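Search this site Search Go

Fustine Student Robotics – pre-run inspection, two-arm table

Checked on: Fri 11 October
Checked by: Brisa Manríquez (table group)
Used for: part-placing exercise, blue parts on the printed sheet
Result: released for use, with 2 open points (see at the end)

How to use this list

Read the point aloud, look at the thing, then write the mark. Please do not fill in the marks from memory after the run. The marks are OK, REMARK and OPEN. A REMARK does not stop the run. An OPEN point stops the run only when the word "stop" is written beside it.

My comments are written under the points. They belong to this inspection only, so the next person should delete them and write their own. If you agree with an old comment, write it again in your own words, then we know that you looked.

Part A. Before the power is on

A1. Emergency stop button within reach of the operator, not hanging by its cable. – OK
Comment: Moved to the left corner of the operator desk. Last time it was under a jacket.

A2. Emergency stop tested with power on the control box and the motors disabled. – OK

A3. Arms in rest position, brakes hold. Push lightly on each forearm with the flat hand. – OK
Comment: The right one has a small play at the elbow, which was there also in February. I compared with the old sheet and it did not become more.

A4. Shells closed, all screws present on the outside of the forearms. – REMARK
Comment: All are present, but one near the left wrist turned by finger. I tightened it with the small driver from the Makris box. Please do not use the big driver for these, the heads are soft.

A5. Openings at the wrist free of tape, thread, hair and forgotten cable ties. – OK
Comment: I looked with a torch from both sides. The inside parts are easy to reach with a finger when the wrist is bent, therefore the rule stays: no fingers into the wrist, also not when the motors are disabled.

A6. Finger joints move freely by hand, no sharp edge on the metal. – OK

A7. Cables on the table lie outside the working area and have enough slack for the full turn of the arm. – REMARK
Comment: The slack is good, the place is not so good. When somebody leans on the table to put the parts back, the sleeve can catch a loop. Clips are ordered from Hivumix.

A8. Curtain behind the table hangs behind the table edge and does not lie where an arm can pull it. – REMARK
Comment: Check the far right corner each time. I pushed the cloth back and it came forward again when the door was opened.

A9. Floor free inside the taped line. Bags and bottles go to the shelf. – OK

Part B. The table and the sheet

B1. Sheet flat, corners down, no bubbles. – OK

B2. Sheet in the correct direction, the gear place at the far end from the robot. – OK
Comment: This sounds too simple for a checklist. We had one evening with the sheet turned, and the whole evening was lost.

B3. All parts on the start places from the exercise card, none on the floor, none in the box. – OK

B4. Parts not cracked. The small pegs are printed by us and they break at the foot. – OK
Comment: I replaced one peg before the run. The replacement is a little rougher on the side, this is not a safety matter, but please remember it if the grip behaves in another way than before.

B5. Upright parts really stand. Tap the table once with the knuckle and look. – OK

Part C. First movement, slow

For this part there are always 2 people, one at the keyboard and one at the stop button. The person at the button does nothing else. No phone, no notes, no explaining to visitors.

C1. Speed limit is set to 30 percent and the screen shows it. – OK

C2. Call "moving", wait 3 seconds, then start. – OK
Comment: We forgot the waiting one time today. I stopped and we began the point again.

C3. Both hands go to the hover position over the sheet and stay there. No finger touches a part or the paper. – OK
Comment: The left hand waits higher and farther back, the right one comes lower and nearer to the middle of the sheet. It is so in the program also. Compare the fingers: half closed, no finger completely straight. A straight finger hits the table first. 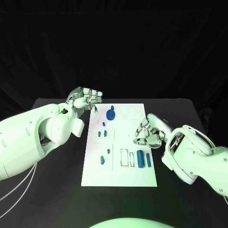
Can one person do the slow test alone if the stop button is close to the keyboard?

Two people are needed for every movement under power, and the slow test counts as a movement. If the second person has to leave, disable the motors and wait.

C4. Thumbs free of the sheet edge. – OK
Comment: I look from the side with my head outside the taped line. From the operator place it is impossible to judge this distance well.

C5. No strange noise. Describe it in words if there is one. – REMARK
Comment: A short click in the right shoulder at the beginning of the movement, only in the first run after the break. I asked the others to write down if they hear it too.

C6. Arms do not come nearer to each other than one hand width when both are over the sheet. – OK

C7. Stop button pressed during slow movement. Both arms must stop, not only the nearer one. – OK
Comment: Done two times. After the stop, go back to A3 and look at the rest position again before you enable the motors.

Part D. Gripping and light

We repeat the exercise under coloured light for the project work of the second-year students, who want to know how well the program recognises the parts when the colours are wrong. For safety the light changes more than I expected, so this part is new and please comment on it.

D1. Lamp stand has its weight bag on the foot and its cable is taped. – OK
Comment: The lamp is an old Sudix and it becomes warm at the back. Nothing of cloth within 700 mm behind it. I measured this with the tape and marked the place on the floor.

D2. Nobody in the room has a problem with strong coloured light. Ask, do not guess. – OK
Comment: One student preferred to wait outside for this part and this is completely fine.

D3. Button and taped line are still easy to see with the lamp on. – OPEN
Comment: The button is visible. The red tape on the dark floor nearly disappears in the violet light. See open points.

D4. Status light on the hand still readable with the lamp on. – OK
Comment: The yellow ring on the back of the right hand is good to see. We have to learn only this one colour at the moment, and I would like to have a small card with the meaning of the others beside the keyboard.

D5. Grip a small peg, lift it a short way, hold. The peg must not turn or slide in the fingers. – OK
Comment: Under the violet light the white sheet becomes pink and the printed outlines are weaker for my eyes. If you want to check where a peg belongs, stop first and then look. Do not bend over the line while the hand is holding something.

D6. Release a part only over the sheet. – OK

D7. If a part falls, it stays where it is until the motors are disabled. Also when it rolls. – OK
Comment: The cylinders are the worst for this, they roll to the table edge and everybody has the reflex to catch them. Say it loudly at the beginning of each session.

D8. One careful look at the whole table before normal speed is allowed: arms, hands, parts, cables. – OK 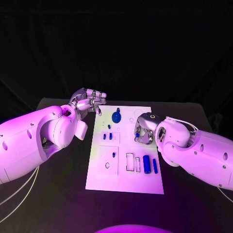 Part E. After the run

E1. Arms back to rest position by program, not by hand. – OK

E2. Motors disabled, then the control box off, then the lamp off. Keep this order. – OK
Comment: If the lamp goes off first, the eyes need a moment and the room looks very dark. The ceiling light should be on before.

E3. Touch the outside of the forearms. Warm is normal. If you want to take your hand away, write OPEN and "stop". – OK

E4. Parts back in the box, broken ones in the separate bag, not in the bin. We want to see where they break. – OK

E5. Log file saved with the name of the person who was at the button. – REMARK
Comment: The name of the keyboard person was saved. I corrected it by hand.

E6. Lamp cold before it is covered. – OK

Open points

1. Line on the floor is not visible enough under coloured light (D3). Proposal: white tape directly next to the red. Until it is done, the coloured light runs happen with everybody seated, except the person at the button.

2. Cable clips for the left side of the table (A7). When they arrive, fix them on the underside of the table plate. The upper side must stay free for the sheet.

Not open, but I would like to discuss it: the exercise card tells the start places only with a drawing, and the drawing is small. New members ask each time which of the short blocks stands where. A bigger print would save us some minutes and some reaching over the table.

The next inspection is due before the first run with the new members, also when nothing was changed in between. Empty lists are in the grey folder, and the text can be copied from this page.

Comments

tkl_bench
Thank you for C7, we only ever tried the button with one arm moving. We run a smaller pair of arms at our college and when I tested it your way the second one carried on for a moment before it stopped. It is being looked at now.

Ondine
For D3, have you thought of the tape that glows? It's dearer, but you would only need the corners.

Brisa Manríquez
Thank you, Ondine. We tried a piece from the theatre group. It is good in the dark, but with the lamp on I did not see a difference. White is better for us and we have it already.

second year, lamp side
The click from C5 was there again today, also in the second run. I wrote it in the log. Can we move that point to OPEN?

Brisa Manríquez
I changed it in the paper version to OPEN with "stop". Please no normal speed with the right arm until the shoulder cover was off and we have looked.

M. from the workshop
The grey folder is empty, I took the last list this morning. Will print more on Monday.

Contact | Copyright Fustine Student Robotics | Back to top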